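Proceedings > Manipulation and Service Robotics > Full Papers > Section 4

4. Bench Tasks in Simulation

4.1 Choice of tasks

The question raised in Section 1, whether a general two-arm machine can yet take over routine chores in a home or a small shop, can't be answered from one task. We selected six. Three are household tasks (loading a dish rack, folding a hand towel, clearing a shelf) and three come from the shop floor (sorting fasteners, closing a carton, handling long parts at a divided rack). The household tasks were reported in an earlier paper and are used here only for comparison. The present section deals mostly with the last of the shop-floor tasks, which the operators who helped us define the set had ranked as the easiest and which gave the policies the most trouble.

The task was modeled on a station at the Benside plant, where long parts are stored upright between machining steps. A worker there takes a part out of the rack, turns it, and either passes it to a fixture or puts it back in another position. Workers do this while talking and often without looking at the rack for more than a moment. It requires little strength. It does require that the part be gripped firmly enough not to rotate, that its long axis be known to within a small angle, and that the free hand be kept out of the way.

We didn't attempt to reproduce the station in detail. The simulated bench keeps the features that we judged to matter for the motion: a row of compartments, parts much longer than the fingers are wide, and limited clearance between a part and its neighbors. Lighting, room and floor were taken from the standard assets of the Brurkance simulator and have no counterpart at the plant.

4.2 Setup and observations

The policy controls two arms mounted at the back of the bench. Each arm carries a parallel-motion gripper with open-frame fingers. Observations consist of joint positions, gripper openings and color images. There is no force sensing at the wrist. This was a deliberate restriction, as the lower-cost arms now being offered to small shops do not usually include it, and a result that depended on it would say little about those machines.

Demonstrations were collected by teleoperation from operators with varying experience. After removal of recordings with dropped frames, around 1,100 remained for the six tasks taken together. The same set was used to train both policies. Varent is a diffusion policy that predicts short chunks of motion for both arms at once. Ekpo uses the same image encoder but predicts each arm separately, with a shared plan updated at a lower rate. Neither was given object poses at any stage. Training was stopped on a fixed schedule, and no checkpoint was selected by looking at test results.

A gripper-mounted view is close to the part and therefore precise, but a large share of its area is occupied by the gripper itself. When the hand is turned away from the bench, what remains of the view may contain no information about the task at all. The overview is always informative about the arms and the rack, and is too coarse to show how a part sits between the fingers. The policies have to learn when each source is worth using. Figure 4 gives examples of both kinds of view.

Figure 4. Simulated observations. The first is an overview of the bench; the other three are close views of a gripper.
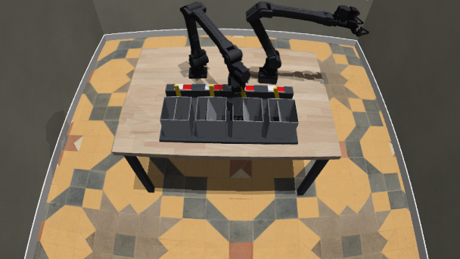 (a) Overview. One arm reaches down over the rack while the other is extended past the right edge of the table.

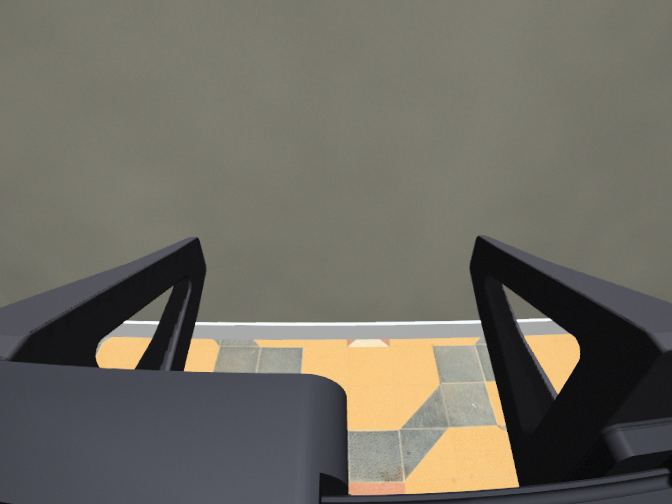
(b) Left gripper, fingers apart, with wall and tiled floor in view.

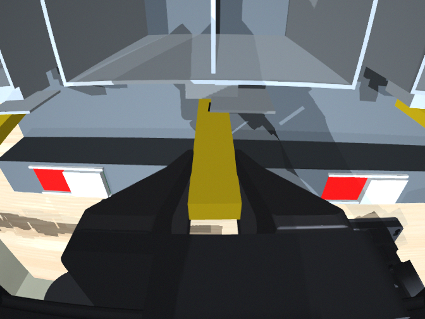
(c) Gripper closed on a yellow bar.

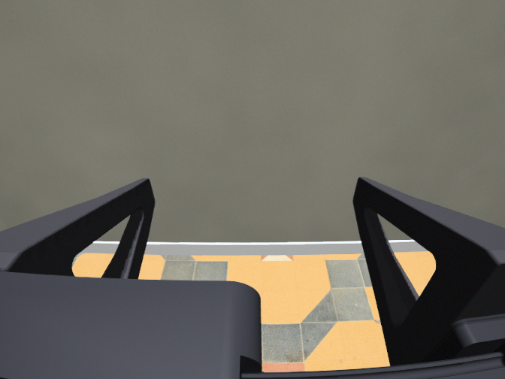
(d) Open gripper, again with wall and tiled floor in view.

4.3 Protocol

A total of 570 trials were run, of which 400 were in simulation and the remainder on hardware. Start positions were drawn at random within a range fixed before training. A simulated trial ended when the goal condition was met, when a part came to rest anywhere outside the rack, or when the time limit was reached. Contact between the two arms was logged and did not end the trial unless it displaced a part. On hardware the same conditions applied, with the addition that the supervising operator could stop the trial at any time. A stopped trial was scored as a failure whatever the reason for stopping.

Success was scored in two ways. The loose score asks only whether the part ends in the intended compartment. The strict score also asks whether the part was seated and whether the other parts were left where they stood. The strict score is the one a shop would care about, and most published results on similar tasks correspond to the loose one. We report both so that the reader can compare, but the discussion below refers to the strict score unless otherwise noted.

Trials were scored from logs by a script. Hardware trials, for which no exact poses exist, were scored by Renato Zapata from video, without knowledge of which policy had been running. A second rater rescored a subset. Disagreements were confined to the seating criterion, where the video resolution doesn't always permit a clear decision, and those trials were scored as failures.

4.4 Results on the rack task

Both policies learned to reach for a part and close on it. Failure to grasp was uncommon in simulation and was nearly always followed by a second attempt that succeeded. By the loose score the two policies are close to each other and either would look acceptable in a short video.

The strict score separates them. Varent seats the part more often and disturbs its neighbors less. The difference is largest for the middle compartments, where the hand has to come down between two occupied positions. For the end compartments, where one side is free, the difference largely disappears. We attribute this to the slower plan update in Ekpo. By the time the shared plan has registered a tilt in the part, the arm has already started down.

Tilt after grasping was the main cause of failure for both. A long part held by two narrow fingers can turn about the line between the contact points, and a small turn at the grip becomes a large displacement at the far end. Human operators correct for this in one of two ways. Some release and grasp again nearer to the center of mass. Others touch the part against the side of the compartment and let it straighten as it goes down. The second method was frequent in the demonstrations from experienced operators and was almost never reproduced by the policies. In the logs, contact with the compartment wall was more often followed by a pause and a retreat.

The second cause was the idle arm. In tasks that need only one hand for long stretches, the unused arm has no clear target, and its motion in the demonstrations reflects the habits of the person who recorded them. Both policies copied this spread. An idle arm that drifts outward costs nothing until it is needed, at which point it must be brought back, and several trials ran out of time in this way. An idle arm that drifts inward blocks the working one. Adding a fixed rest position as a weak penalty during training removed most inward drift and had no measurable effect on grasping. It also made the handover step slower.

The gripper-mounted views did not help with the idle arm. With the hand pointed at the wall and floor, the encoder produced features that varied with the tile pattern, and in an early version of Varent the policy had learned to use the pattern as a position cue. Replacing the floor texture at test time caused a sharp loss in that version. All results given here are from models trained with randomized textures. We mention the matter because the effect was invisible in the ordinary validation score.

4.5 Comparison with the household tasks

Towel folding, which is often described as the harder kind of problem, had a higher strict score than the rack task for both policies. A towel tolerates errors of position that a rack does not, and a poor fold can be pulled straight later. Clearing the shelf was similar. Loading the dish rack behaved more like the shop-floor task and failed in the same manner, with plates entering the slots at an angle and stopping partway.

This suggests that the division between home and shop is of limited use when deciding what such machines can do now. Tolerance to small errors, and whether an error can be undone by a further motion, predicted the results better than the setting did. Carton closing was the one exception. Its tolerances are generous, but an early wrong fold hides the flap that has to be reached next.

Speed remains a separate matter. The policies were slower than the operators on every task, including those they completed reliably. For an unattended bench this may be acceptable. At the Benside station the rack is shared with a worker, and a machine that holds the space above it for long periods would be in the way even if every part were seated.

4.6 Limits of the simulation

Contact between finger and part is modeled with a single friction value per surface. Real parts carry oil, burrs and adhesive residue. The hardware trials showed more slip than the simulated ones, and slip sometimes helped by letting a tilted part settle. We haven't tried to model this. Compliance in the finger frame was also left out, and the real fingers bend enough under load to change the angle of the part. The hardware results in Section 5 should therefore be read as a separate test under harder conditions and with fewer trials.

Related items
Rest positions for idle arms in two-arm teleoperation
Texture cues in gripper-mounted camera policies
Loose and strict scoring of insertion tasks
Brurkance simulator: notes on contact settings
Section 5. Hardware Trials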